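Review: Mikudo parallel grippers on a pair of Hurnov arms

Posted 01/12/2022

I've had the Mikudo grippers bolted on since April, so it's high time I wrote them up. I run 2 arms side by side on a front rail, and my standard test is dull but very telling - black mice in the white tray, white mice in the yellow one.
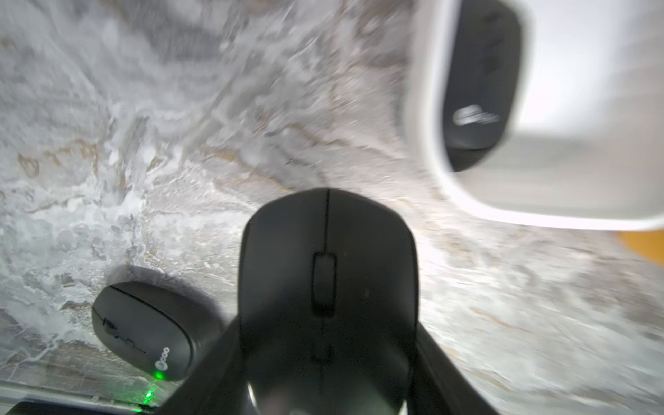

Grip is where these beat my old Edau pair hands down. Smooth rounded plastic used to squirt out of the Edau fingers like a bar of soap, and with the Mikudos I can turn the closing force right down and still keep hold. Lovely! 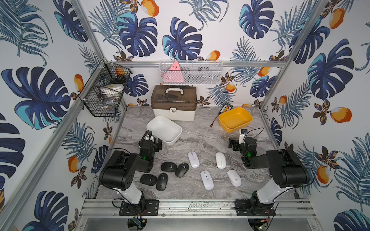

Setting up took me 40 minutes per arm, most of it spent fiddling with cables (leave more slack at the wrist than you think you need). The Raudsepp controller found both grippers first time, though its menus are a bit of a maze and I still get lost looking for the speed limits.
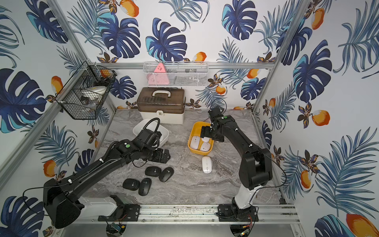 Reaching into a tray with a raised rim is harder work. The body of the gripper is chunky, so you have to come in steeply, and anything tucked right up in a corner needs a nudge before you can get the fingers round it. I'd pay extra for a slimmer set.

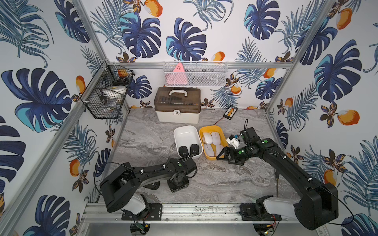

Are they worth £250 each?
For a two-arm bench like mine, I'd say so. If you only ever pick up boxes, the Edau ones will do you fine and you can put the change towards a better wrist camera - mine smears badly whenever the arm moves quickly, and that's next on my list.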